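Judumitz Tabletop Demonstration Cell
Product code 1034

The Judumitz cell is a complete single-arm station for handling everyday objects on a table. It is sold by Kosulis and can be seen running at the Grotmont showroom. The station comes with the arm, its base platform, the controller and a matching simulation package, so programs can be written and tried on screen before the arm moves.

Specification
Table height: 1400 mm maximum, adjustable
Arms: 1
Object sets supplied: 4
Simulation license: included, one workstation
Controller: separate cabinet, 3 m cable

Seeing it at the open day
The next open day is August 3, 2021. Visitors are taken through the same routine our own staff use. It starts at the workstation, where an operator loads a table layout and picks a target object, and then moves to the live cell in the next room. Allow an hour for both parts. The doors open at 9:30 and the last group goes in at 3:00.

You can ask for a particular object to be set as the target. Cups, boxes and balls are all in the standard sets. Knives are run in simulation only during public visits. If you have a part of your own to try, send us the drawing a week ahead and we will load it – STEP files are best.

The Vilela room layout is the one most groups start with. It has a mixed table, with household items of different shapes and sizes set out within the arm's working area.
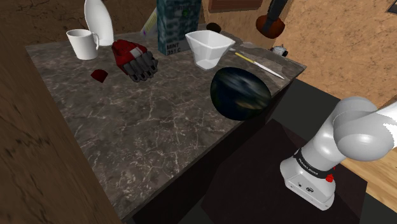 Simulation view: Franka Emika arm at the marble-topped table, with mug, teal box, white container and yellow-handled knife.

Other layouts can be ordered with the cell or added later. Each one is delivered as a file with the object list and starting positions.

Groups and parking
Groups of up to eight are taken without a fee. Larger groups are split into two sessions. Park behind the building and use gate 1915 – the front entrance is for deliveries.

Ordering
Quotes are sent within five working days. Installation and one day of operator training are included in the price.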